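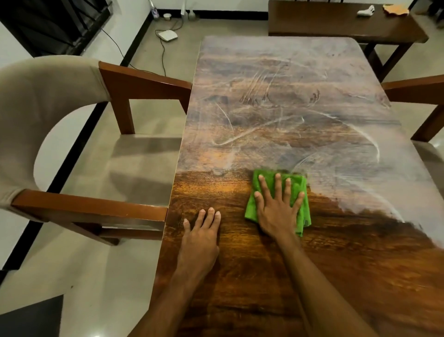
Dining table, half wiped, with the haze still on the far side.

Olla – chore notes, README

Hi, I'm Treasa Horgan and this is my little pile of household chore notes, typed up from the notebooks I kept while living in Lemaler. There are 3000 entries, one per line, in plain text (I know, I know, a spreadsheet would've been smarter).

Each line has 3 fields: room, chore, minutes. Minutes are my own guesses from the kitchen clock, so please don't build anything serious on them! Anything marked "Dinari" came from my second notebook, where I rounded everything to the nearest 5.

Known problems: 7 lines have no room, and "landing" and "hallway" mean the same place until December, when I finally picked "hallway". Laundry is split over 2 files – sorry, I'll merge them some Saturday.

To load it, use the Eze script in the tools folder, or just open it in any text editor. Use it however you like and drop me a note if you spot a typo.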